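Tedora Hand-Guided Teaching Kit for Two-Arm Robots
Sold and supported by Cletaso

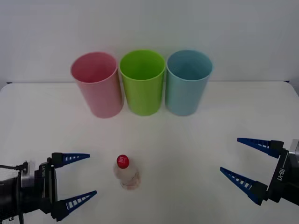

Most teaching kits are sold on the promise that anyone can train a robot over a lunch break. We've stocked a few of those and sent most of them back. The Tedora kit is the one we kept, and we would still like you to read this whole page before ordering it.

What it does

You hold a pair of lightweight leader handles, one for each hand. The robot's arms follow. Squeeze a trigger and the matching gripper closes. While you work, the kit records arm positions, gripper opening and the camera view together, so each run can be played back or passed to whatever training software you use. There's also a hand-guiding mode, where you take hold of the arm itself and move it through the job. That suits slow, simple moves. For anything using both hands at once, use the handles.

What it doesn't do

It doesn't learn anything. It records. If your operator hesitates, bumps a cup or changes their mind halfway to the bottle, that goes into the recording too, and the training software will treat it as part of the job. The maker's brochure talks about "intuitive skill capture". We'd call it a decent recorder with good handles.

It also has no force feedback. You won't feel the bottle through the handles, so a thin plastic one is easy to crush until you get your eye in. The maker says a feedback version is on the way. They said that last February as well, and we aren't taking orders for it.

How many runs will you need?

The brochure says 51 recordings is enough for a basic pick-and-place job. Soon-im Han, who does our bench testing, used a water bottle and plastic cups on a plain table and found that 51 was fine so long as the bottle always started in nearly the same spot. Once she began moving it about, results were patchy until she had 200. Your job will be different. Budget for more runs than you're told, and throw out the bad ones – the kit lets you tag a run as rejected straight from the handle, a feature we like more than anything in the brochure.

What's in the box

Leader handles, left and right, with triggers
Adjustable desk stand for the handles
Recording unit with power supply
Foot pedal (start, stop, reject run)
Overhead camera with 3 m cable
Printed set-up guide

Not included: the robot, the grippers, the table, a computer, or any training software. We mention it because people ask after they've paid.

Set-up

Allow a full morning. The guide says 20 minutes, which might be true if your arms are already calibrated and your network behaves. Fix the camera before your first recording and don't touch it afterwards. A small shift in the view can spoil a batch, and you may not notice until you try to use it. The supplied 3 m cable is too short for a tall mount. Brandholm makes a longer one that works, and we stock it separately.

Keep the lighting even and the background dull. Clear objects are harder for cameras than coloured ones, so if your real job involves clear bottles, practise with clear bottles. Good results with a bright cup won't tell you much.

Compared with the Nogueira glove

We get asked about this a lot. The Nogueira glove is cheaper and quicker to put on, and it tracks your fingers individually. If your robot has two-fingered grippers, most of that finger tracking is wasted. Our tester Taner Gündoğdu also found that his hands drifted after a long session and the arms drifted with them. The Tedora handles rest on a stand, so you can let go, stretch and carry on. Buy the glove if you have many-fingered hands to control. Otherwise we'd save the argument and get the handles.

Before you order

Check with us that your robot's controller is supported. We have a current list and will give you a straight no where it's a no. Support for a two-arm model doesn't mean every version of its software will work, so have the version number ready when you ring.

Handles and recording unit are covered for one year. The foot pedal is treated as a wearing part and isn't covered, a policy we've complained about to the maker.

Order code: CL-117
Availability: made to order, please ask for current lead time
Returns: accepted unopened, or opened with a restocking fee
Demonstrations: by appointment, mornings only. Bring your own objects if you can.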